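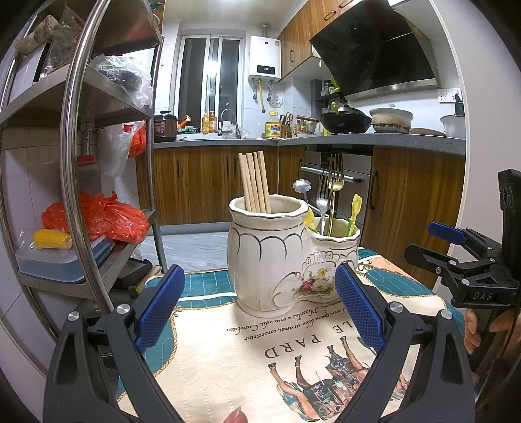

Chopsticks and forks sharing a flowered ceramic holder.

Onbridge Evening Courses
How We Eat: A Short History of the Table
Session 2: Fingers, spoons, chopsticks, forks
Room 404

Reading for this session: the course reader, chapter 2. Bring a spoon from home, any spoon, the odder the better.

Where we left off

Last time we looked at the hearth and the pot, and finished with a question I asked you to take away: once food is cooked in a pot, how do you get it from there to your mouth? Tonight we answer it properly, and I've been looking forward to this one since I first drew up the course. Cutlery sounds like a small subject until you start pulling at it, and then out come farming, fuel, metalwork, religion, trade, snobbery and the shape of the grain in the bowl.

Fingers first

Start with the hand, and please don't think of it as the stage before manners. A large part of the world eats with the hand today and does so by strict and careful rules. In much of India, the Middle East and Africa the right hand is used and the left is kept away from the food. In Ethiopia and Eritrea a piece of injera (a soft, sour flatbread) is torn off and used to pinch up the stew, so the bread is plate, spoon and dinner all at once! Washing before and after the meal is part of the meal.

Medieval Europe ate with the hand too, helped by a knife and a spoon. The books of manners from the period are full of advice on it. Don't put your whole hand in the dish. Don't wipe your fingers on your coat. Don't put back what you have bitten. You don't write rules like these for people who have no interest in behaving well, and you don't write them for people who already do.

Spoons

The spoon is very old and turns up almost everywhere, which makes sense, as the idea is lying about on every beach. Shells make good scoops, and so do pieces of gourd, horn and bark. The Latin and Greek word for a spoon, cochlear, is related to a word for a snail's shell. Our English word comes from an Old English one meaning a chip of wood. Two languages, two materials, both still sitting there in the name. I love this sort of thing and will try not to go on about it.

Some points to note down:

Wooden spoons rarely survive in the ground, so museum cases give us a lopsided picture. We see the silver, bone and bronze, and have to imagine the rest.

In England, people of some means carried their own spoon, and a silver one was a common christening gift for those who could pay for it. The saying about being born with a silver spoon in your mouth belongs to this world.

Silver reacts with egg and tarnishes, giving a nasty taste. Hence egg spoons of bone, horn or mother-of-pearl, and hence the gilding you find inside the bowls of some old silver ones.

Chopsticks

The earliest chopsticks we know of come from China. Bronze ones were found at the Shang dynasty site near Anyang, more than three thousand years old, and it is often thought that sticks like these were for cooking and serving first: reaching into a hot pot, turning things over, lifting pieces out. For a long time the everyday eating tool in northern China was the spoon, as the main grain was millet, often cooked soft. One of the classic texts on ritual tells the reader not to eat millet with chopsticks, and I always enjoy asking a class why anyone needed telling.

Over the centuries that followed, chopsticks moved from the pot to the table. Noodles and dumplings became popular once wheat was being milled into flour on a good scale, and both are a pleasure to pick up. Rice, which holds together in small clumps, spread further as well. You will also read that a shortage of fuel encouraged cooks to chop food small so that it cooked quickly. It's a neat argument and there may be something in it, but treat it as one strand among several. Food cut up in the kitchen needs no knife at the table, and that is the point to hold on to.

From China the habit travelled, and changed as it went. Broadly:

China: fairly long and often blunt at the tip, handy for reaching shared dishes in the middle of the table.

Japan: generally shorter, with tapering tips that are good with fish bones. Lacquer is common. Members of a family often have a pair each.

Korea: usually metal, often flattened, and laid out with a long-handled spoon. Rice is commonly eaten with the spoon, so the chopsticks are left free for the side dishes.

Vietnam: long, often of wood or bamboo, and at home with both rice and noodle soups.

A few rules are shared widely. Standing chopsticks upright in a bowl of rice is avoided in several countries, for it recalls offerings to the dead. In Japan, passing food from one pair to another is avoided too, as it echoes part of a funeral custom.
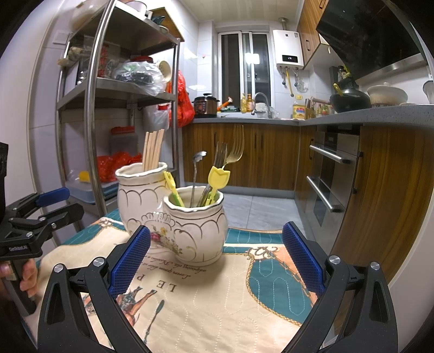 Two ways of eating, one tablecloth: pale wooden chopsticks behind, spoon and forks in front.

Forks

Now for the latecomer. Large forks for cooking and carving are ancient. The small fork for the diner is a different matter, and seems to have been in use in the Byzantine world well before it caught on further west. Italy took it up earlier than its neighbours, and pasta very likely helped. Have you ever tried hot, buttered noodles with a knife and spoon? Have a go before next time and you'll feel the force of the argument.

England was slow. Travellers brought forks home from Italy in the early seventeenth century and were laughed at for it. The fork was thought fussy, foreign and a little unmanly. Give it a hundred years and no polite table could do without one. Early table forks tend to have two straight prongs, good for pinning meat and hopeless for peas. Extra prongs and a gentle curve came in later, and the fork became a scoop as well as a spike.

Once the fork could hold meat steady, the table knife no longer needed a sharp point. In seventeenth-century France pointed knives were banned from the table by royal order, and rounded ends soon became the fashion.

Thailand gives us a lovely twist. There the spoon goes in the right hand and does the eating, while the fork in the left pushes food on to it. Chopsticks come out mainly for noodles. Anyone who tells you that countries divide neatly into fork places and chopstick places should be taken out for a Thai dinner.

Steel for everybody

Stainless steel, developed just before the First World War, did more for the ordinary kitchen drawer than any change in manners. Before it, steel knives had to be scoured and dried with care or they rusted, and vinegar or fruit left its taste on the blade. If you have an older relative who remembers cleaning knives, ask about it. You'll get a good story.

For discussion

Which came first in your own home, the food or the tool? Is there a dish you would refuse to eat with the wrong one?

What do we lose when food is cut up for us in the kitchen, and what do we gain?

Choose one rule of table manners you were taught as a child. Who did it keep in, and who did it keep out?

Written work

A short piece of 600 words on one eating tool from your own kitchen. Say what it is made of, what it is good at, what it is bad at and how you learned to use it. Drawings are very welcome. Please hand it in at the first session in June.

Next session: plates, bowls and the slice of stale bread that did the job of both.

Handout revised 31 May 2025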